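Edska Robotics Club - Minutes of August general meeting

Meeting opened 7.10 pm. Chair: Chukwuemeka Nwankwo. Minutes: Sang Đào.

Minutes of the previous meeting accepted without changes.

1. Humanoid upper body

Firmware for both hands is now on the same version. The left thumb still reports a position offset after power-up. Sang has added a homing step to the start script, to be run before every session until the encoder is replaced. The replacement is on order from Coteck.

Grip force on the right hand has been capped at 83 per cent of the rated value. Members are not to raise the cap without telling the Chair.

2. Sorting task for the Cabanatuan Cup

The rules were read out. Each team has 10 minutes to move parts between a shelf and a floor bin, with no human contact after the start signal. A dropped part may be picked up again by the robot but costs a penalty. The Chair has written to the organisers to ask whether a part touching the bin rim counts as placed. No reply yet.

Practice so far has used black plastic parts on the yellow shelving. Dark glossy parts remain the hardest for the depth camera, which returns gaps where the overhead lights reflect. Options discussed:

- diffusers on the lights (cheap, but not allowed at the venue)
- a second view from the wrist
- more training data under mixed lighting

Agreed to go with the third option and look at the wrist camera again next term. Target is 1,000 logged attempts before entry closes.

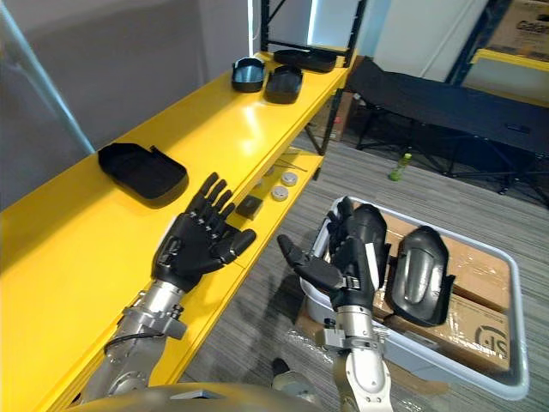
Curved shell parts are to be gripped across the ridge and held upright until the hand is over the bin. Release height was debated. Sang proposed lowering until the part makes contact, then opening the fingers. Carried. The old fixed-height release will stay in the code as a fallback - switched off by default.

3. Budget

The quote from Zestska for spare finger tendons was tabled. Approved for seven sets. Batteries deferred.

4. Other business

Log files are to be named by session and operator. Several from last month have neither and can't be used.

The emergency stop is to be tested at the start of each session and initialled on the sheet.

Actions

Sang Đào: contact release code, homing step notes.
Chukwuemeka Nwankwo: follow up rim question with organisers, place Zestska order.

Meeting closed 8.25 pm.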